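Lingyun Duan keeps her power strips in a drawer under the stairs, and she'd like you to know there are five of them and that she can tell them apart blindfolded. I had asked her for a chat about cables. Cords under desks, cords behind the TV, the gray dust rope that grows where three of them meet – I've been fighting mine since we moved into the Graditz building, and everyone on our floor said the same thing. Talk to Lingyun.

So I did, at her kitchen table, with the drawer pulled right out and set between our mugs.

"People start with the ties and the clips and the little labels," she said. "They buy a whole bag of stuff! And the strip is still lying on its back behind the couch with a shoe on it. Start with the strip."

What does that mean, start with it? She means unplug it at the wall, bring it out into the light, put it on a table and look at it properly. Dust in the openings, scratches, a switch that feels mushy, a cord that has gone stiff near the end. She does this every June, and it takes her some 10 minutes a strip. (I timed myself later. Longer. I kept stopping to untangle things.)

She's strict about the cleaning part. A dry brush, an old makeup brush is great, and a cloth that's barely damp for the outside of the casing only. "Nothing wet near the holes. I don't care how dirty it is. And if the plastic is brown anywhere or it smells like fish, throw it out, don't brush it."

I asked what she does about chargers, because mine are the real mess. There are 4 in my strip at any given moment and at least one of them belongs to a phone we no longer own. She laughed and admitted that hers, until last year, were just as bad. Now the big blocky ones go at the ends so they don't cover a neighbor, and anything she hasn't used in a month goes back in the drawer. She won't plug one strip into another, ever, and she won't run a heater off one either – her mother did that for years in the old Stellitz apartment and Lingyun still talks about it with her hand on her chest.

The white ones with blue sockets are her favorites. "You see the dirt on them right away. People think that's bad. I think it's the whole point, a black one can be filthy for ten years and you'd never know." She likes a switch she can find with a thumb, too, and a light small enough that it doesn't bother her at night. 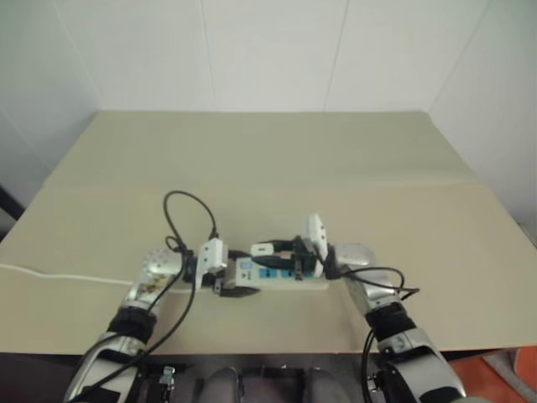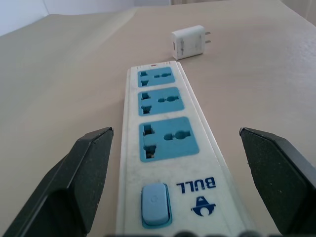
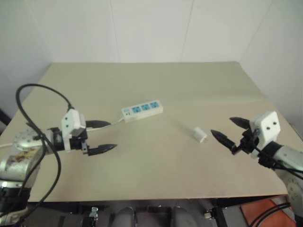
A white strip with blue sockets, on a plain table with space to turn it over.

Thenmozhi Rao wrote in after reading a draft of this to say that she agrees with everything except the ends. In her house the blocky chargers go in the middle, with a slim plug on either side, and the end spot stays free for the vacuum. She also wants it on record that a toothbrush beats a makeup brush for the grooves, provided it's a new one and bone dry, and that she tapes a scrap of paper with the year on it to the underside of every strip she buys.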